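Speaker notes – The Drawer of Cords, Ellcombe library, 14 January 2022

Slide 1. Hi everybody, get the hands up early: who has a drawer at home full of chargers? Wait for the laugh. Mine was a whole kitchen drawer, and it stopped closing in July.

Tell the Lunder story (keep it short this time!). I cleared out the office supply closet over there and we pulled 137 cords out of one cabinet. Up to three of them fit anything we still used. I still have the gray one with the huge plug, hold it up if I remember to bring it.

Slide 2. So, my method, and it's a pretty lazy one. Everything comes out onto a table first. Cords get to be cords, the little charger cubes sit with them, and the bins wait in a row behind. 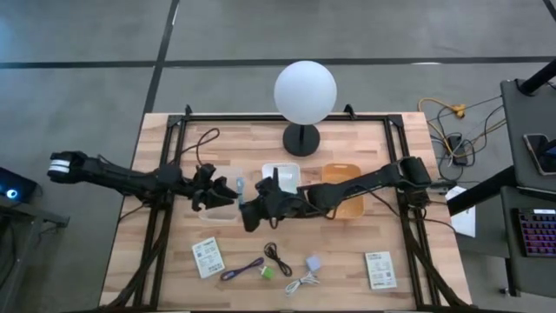 Cables and charger cubes out front, three bins behind them.

Talk about color here. I used to buy matching bins because they looked great on the shelf, and then I could never remember which was which. Now I go clear, white, orange. Clear is for cables, and I want to see the mess through the side – if I can see it, I'll go look there before I order another one. White is for chargers. Orange is the "what even is this" bin and it gets emptied every couple of months.

Ask the room what they'd put in orange. Somebody always says remotes.

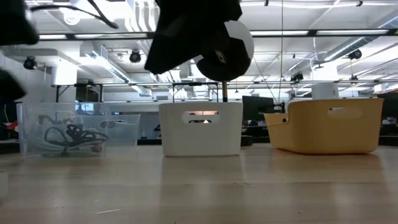
Handles next. Please buy bins with a hole you can get your fingers through! The Illton ones I had before were smooth all the way around and I dropped one down the basement stairs. Pause, drink some water.

Slide 4. Coiling. I know, half of you coil everything with a twist tie and I admire you. I did it for one weekend. Cables go in my clear bin any old way, and when I need one I tip the whole thing out and untangle for a minute. Works for me, argue with me at the break.

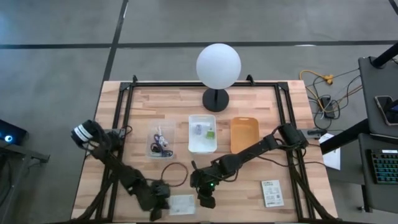 The chargers are different, I do keep those apart from the cords. A small cube sinks right to the bottom of a pile of wire and you'll swear you lost it. If time is short, skip the labeling part and go to questions. Handout is by the door, room 407 has the coffee.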